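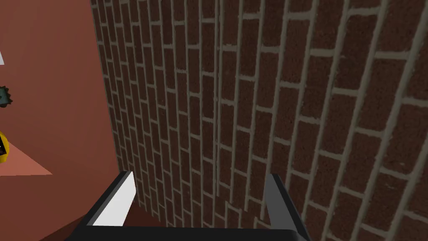
Figure 3. Simulated view from behind the open gripper, facing the brick wall; nothing is held between the fingers.

4.2 Changes in the work of handling staff

The Prenton site introduced gripper arms at its packing benches in August, after a period in which every routine was first run in simulation. Staff on the benches were given access to the simulated views, of which Figure 3 is one, and were asked to comment on them before the arms were put into service. Of the 262 employees covered by the study, 99 took part in at least one review session. Participation was highest on the early shift, where supervisors set aside paid time for it.

The review sessions altered the division of tasks more than the management plan had foreseen. Under the original plan, handlers were to load bins and clear faults, and all changes to the arm routines were to be made by engineers at the Briramdale office. Within the first weeks, handlers had begun to mark approach angles they considered unsafe or slow, and the engineers came to depend on these notes. A new post, that of bench reviewer, was created and filled from within the handling group. It carries a higher pay grade but also requires screen work for much of the shift, a change that several of those appointed had not wanted.

Interview responses on this point were mixed. Handlers with long service reported less strain in the shoulders and wrists. The same group reported fewer occasions to talk with colleagues, as the benches are now spaced farther apart and each person attends to two arms. One respondent stated that she could judge a grip by hand in a moment, but needed far longer to judge it on a screen, where the fingers appear large and the surroundings are plain. Muli, in her earlier study of the Brondon warehouse, noted a similar difficulty among staff moved from manual to supervisory duties.

Training time remains a matter of dispute. The employer allotted 40 hours per person. Union representatives argued that this figure covered operation of the arms and left out the reading of simulated views, for which no separate hours were recorded. The Jardine agreement, adopted at a sister site, treats the two as distinct skills and grades them separately. Whether the same approach would suit Prenton, where most handlers rotate between benches, is considered in Section 5.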